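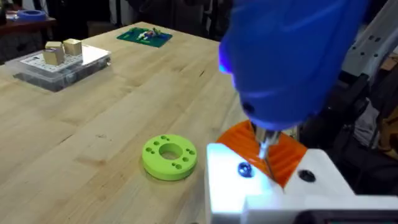
Butcher-block top, pale wood strips

Best oil for a butcher-block table that gets used every day?

Posted by wattimena_kitchen

So I finally have a big table again after living with a fold-down shelf for way too long, and it's butcher block, the kind with long strips of pale wood (I think maple, but the guy I bought it from wasn't sure). It has a few scuffs running across it at an angle and some little dark flecks that I kind of like. As far as I know it has never been sealed with anything.

I roll dough right on it, my kids do homework on it, and somebody always leaves a sweating glass behind. My neighbor swears by plain mineral oil. My sister says that's a waste of time and I should get a hard finish on there and be done with it. The hardware store on Wesside sold me a bottle of something called Flolley Block Oil but the label doesn't say what's in it, so it's still sitting unopened in the pantry.

Do I need to sand the scuffs out first? And how often am I going to have to redo this? I don't mind a little work but I'd like to not be oiling a table every weekend for the rest of my life!

Posted by Kirnau Woodshed

I've had a maple top in my kitchen for years and I roll pie crust on it all the time, so I'll tell you what I do. Food-grade mineral oil, the cheap stuff from the drugstore, and then a board wax made with beeswax on top. Oil alone is fine but it does wash out pretty fast, and the wax slows that down a lot.

Yes, sand first, but go easy. Start with 120 grit if you can feel the scuffs with a fingernail, then finish with 220, always going with the strips and never across them. If you can't feel them, skip right to the 220. Wipe off all the dust, then flood the top with oil and walk away for an hour or so. It'll drink up more than you expect - mine took 4 coats the first time, one each evening, before it stopped looking thirsty. Wipe off whatever is still sitting there before bed or you'll have a sticky table in the morning (ask me how I know).

After that I do it when water stops beading up. In summer that's every couple of months, and in winter with the heat on it's more often. Do the underside once too, so the top doesn't cup on you.

I'd take the mystery bottle back. If it's going near dough I want to know what's in it.

Posted by flourdust60

Your sister has a point if you're willing to use a board for the dough. I put hardwax oil on ours, 2 thin coats, and haven't touched it in about a year. Glasses don't bother it. You do have to let it cure before you use it hard, so check the can for how long.

Don't use olive oil, whatever you do. Mine smelled like old crayons by April and I had to sand the whole thing back down.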